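December, notebook 3, cell by the carpet side. Picking up from Hanne's page, which stops halfway thru the hand swap.

State at 10:00: arm powers up fine, homes fine, wrist ok. Hand still has the click on closing. Hanne Bjarnason had it down as the knuckle screw backing out again. I'm less sure. Checked the log and it clicks at the same spot in the close each time, which smells like tendon routing or a bad offset to me. Loose screw would wander more, I think.

Did so far:

- e-stop in, brake check, arm parked low over the carpet so I can get at the knuckles from the side
- snugged both silver screws on the knuckle side. Neither moved much. Paint pen mark on each AFTER the test, not before (see last time)
- wiped the tube link with a dry cloth. Scuffs are old, leave them
- zeroed the wrist, jogged 10 degrees each way, no click from there

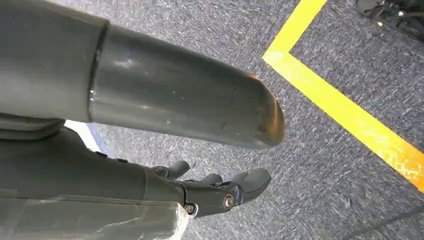 Clearance between palm housing and the underside of the link is tight in the folded pose. I can get the thin feeler in with the wrist at zero, can't at full fold. So soft limit on wrist pitch comes in by 3 degrees until we know more. Changed it in the Kirkow config only, NOT in the Devdale one, so dont copy files across this week or we lose it.

Also: keep the sweep inside our own patch. Yellow tape belongs to the stand and whoever is using it. If the elbow path has to go over tape, stop and replan. Cables on the carpet get walked clear before every run, every run, even the short ones.

Click test, fingers only, arm held still:

1. Open fully, wait 10 s.
2. Close at slow speed. Listen. Write down the position where it clicks, raw counts off the screen.
3. Repeat till you have 25 closes. Yes all of them.
4. Same again with the wrist rolled over.

Result for the first batch: click at 248 counts, near enough every time. Rolled over: same number, quieter. So gravity isn't doing much. Swapped the finger cable for the spare Mikkelsen one, click still there. Put the old one back, no point burning the spare.

Offset file next. The one loaded is from the old hand!! Serial in the header doesn't match the palm. Explains some of it anyway. Loaded the right one, cold restart, homed twice. Click is softer but I wouldn't call it gone.

Bench side, for whoever runs the teleop next:

- Gripper arm is a separate job from the hand above. Different controller, different config, don't zero one and assume the other.
- Pads: check the dark one by pinching it. If it shifts, re-glue and leave it overnight.
- Cables off the bottom of the arm need slack at full reach. Tie at the base, never at the elbow. The tie at the elbow is what killed the last connector.
- Both VR controllers charged and paired before the arm is enabled. One dead controller and the arm holds its last command, and then you're standing there like a lemon.
- Start approaches high and come down slow. Hard contact on the bench faults the force limit and you get to home all over again.
- Cardboard box with the dividers stays mid table for the card picks. Mark its corners in pencil if you have to move it.
- One person drives, one sits across the table within reach of the stop. Agree out loud who has it.
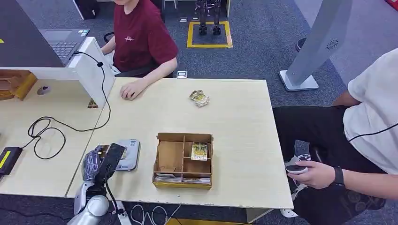
## Still open

Ask Guststead if the offset file is supposed to be checked against the serial at boot. If it is, ours isn't doing it. If it isn't, can they add it. Hanne has the ticket login, I don't.

Hand: run the 25 closes again with the new offsets and compare. If it's still at 248 then the shell comes off and we look at the routing properly. Need the small hex set for that, which has wandered off to the other lab again.

Wrist soft limit: temporary!! Put it back when the clearance is sorted. There's a comment in the config next to it with my initials.

Paint pen on the knuckle screws, still not done. Pen is dry. Ordered.

16:30, arm parked, brakes on, controllers on charge. Left the old offset file in the archive folder with "old hand" in the name so noone loads it again.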